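Why I finally read my bank's sustainability report

I have had an account with the Lorkholm credit union since I was 15, when my grandmother walked me in with a jar of coins and a very firm idea of what savings meant. In all that time I had never once asked what they did with the money. It went in, it came out, there was a calendar at Christmas. Then in November they mailed us all a little card saying the new impact report was ready, and I thought, well, I have a pot of coffee and a rainy afternoon, why not?

It is 66 pages long. I read every one of them, and I would like some credit for that (no pun intended, or maybe a small one).

I expected a lot of leaves and smiling children, and there were a few. But there was also a plain table near the back listing 324 loans to small businesses in the county, sorted by what the business does and how far it is from a branch. I got quite absorbed in it! Bakeries, a roofer, two different people who fix pianos. I had been picturing my savings sitting in a drawer somewhere, and there they were, possibly paying for a roofer's ladder.

What I liked less was the chapter on the climate targets. The credit union moved to a rating scheme run by an outfit called Tellton a couple of years ago, and the report is very proud of the grade. I went looking for how the grade is worked out and found one paragraph, which sent me to an appendix, which sent me to a web page that wanted my email address. I gave it, and I am still waiting. I don't think anybody is hiding anything. I just think that if you're going to print a letter grade on the cover in green ink, a member ought to be able to find out what it means before the coffee goes cold.

My sister-in-law, who keeps the books for a packaging firm over in Jaston, tells me they went through something similar from the other side. It took her most of a winter to pull together the electricity bills and the freight records and the staff survey, and then the customer who had asked for it all never brought it up again.
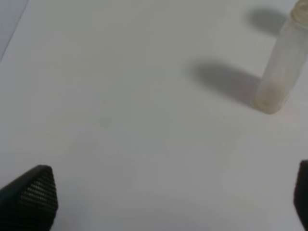
She doesn't regret it, mind you. Going through the freight records she noticed they were sending half-full trucks to the same town on different days, and that got fixed, and it saved them real money. So the paperwork did some good, only in a different place than the one it was meant for. I keep thinking about that.

Anyway, I wrote the credit union a letter - a paper one, my grandmother would have insisted - with 2 questions in it. How is the grade calculated, and could next year's report put that loan table up front where people will see it? If I get an answer I'll post it, along with whatever Tellton sends me, assuming it ever turns up in my inbox.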